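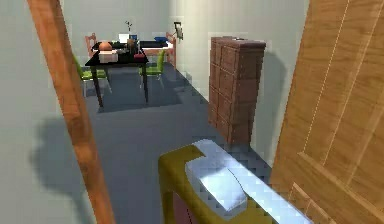 I've been putting off writing about Drisley, mostly because I work with people on both sides of the argument and I like eating lunch with all of them. But we're seven months into it now, and I have opinions, so here goes.

For anyone outside the company: I do room turnover at Trormont, which means beds, linens, dining areas, the lot. Last August management told us that Drisley would start taking over the simple stuff. Folding, carrying, setting chairs straight. Before it ever rolled into a real apartment it practiced in simulated ones, and part of my job became sitting at a screen and checking whether those pretend rooms made any sense. Me! I'd spent years with my arms full of sheets and suddenly I was grading how a robot ought to get past a chest of drawers to reach a dining table.

I got through 2816 practice runs over the winter. Some of it was dull, sure, but I also found out how much I know. Where you put a folded sheet down so you can grab it on the way back. Which side of a table to start on. I'd never had to say any of that out loud, and it had certainly never been written down in the Trormont handbook.

And this is the part that bugs me. All that know-how came from the crew, and the crew got a 7 percent cut in hours. Rozália Dvořáček trained half the people on my floor – me included – and she was never asked to sit at the screen. They gave her the early shift and a leaflet.

I don't want Drisley gone. My back feels great, thanks! I just think that if a machine learns the job from us, we should get paid for the teaching, and the hours it saves should come back to us as something other than a shorter paycheck. I said so at the staff meeting and got told it was a good question. I'm still waiting on the answer, and I plan to ask again.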